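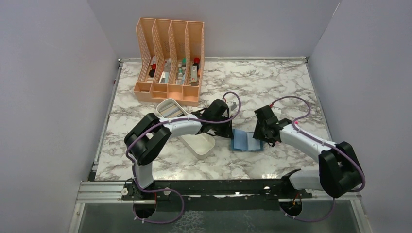
The peach desk organizer, marble-patterned top

MIRNTON ALLOTMENT AND GARDEN SOCIETY
Minutes of the February meeting, held in the back room at Dakerent

Opened at 7:10 p.m., the 7:00 p.m. start having been observed mainly by the secretary.

Minutes of the last meeting
Approved, after the word "shouting" was changed to "discussion" in two places.

Water
The bill for the quarter came to $788. Last year's bill for the same quarter was $531. The chair asked whether anyone could account for the difference. Several members looked at the floor. It was agreed that hoses must be shut off at the spigot and that timers do not count as supervision. The lower plots asked for it to be recorded that they are downhill, and that water arriving there is not necessarily water they ordered.

Compost
The delivery from Ekard Soils was left across the gate instead of beside it. Members with wheelbarrows moved it over two evenings. Members without wheelbarrows offered advice. Ekard has promised to phone ahead next time, as it promised last time.

Seed swap
Set for the first half of March, 10 a.m. to noon. Packets are to be sorted by sowing month and stood upright so that people can read them without emptying everything onto the table. A desk organizer with tall slots was suggested, with the small cubbies in front for loose labels and pencils. Carried. A motion to ban zucchini seed was discussed at greater length than the water bill and failed by one vote. Anyone bringing home-saved seed must write on the packet what they believe it to be.

Carrier Lane fence
The quote for replacing the damaged stretch is $600, not including the gate. The deer are understood to be using the gate. A second quote will be sought. Until then the gap stays blocked with the old door, which has now been temporary for three winters.

Waiting list
Now stands at 60. Two plots have shown no sign of cultivation since summer, and letters will go out. One holder has replied already, describing the plot as a meadow. The meeting accepted this in spirit and asked for it to be mowed.

Any other business
The shed key is missing again. The spare is in the shed.

Closed at 8:50 p.m. Next meeting in March, same room, bring your own mug.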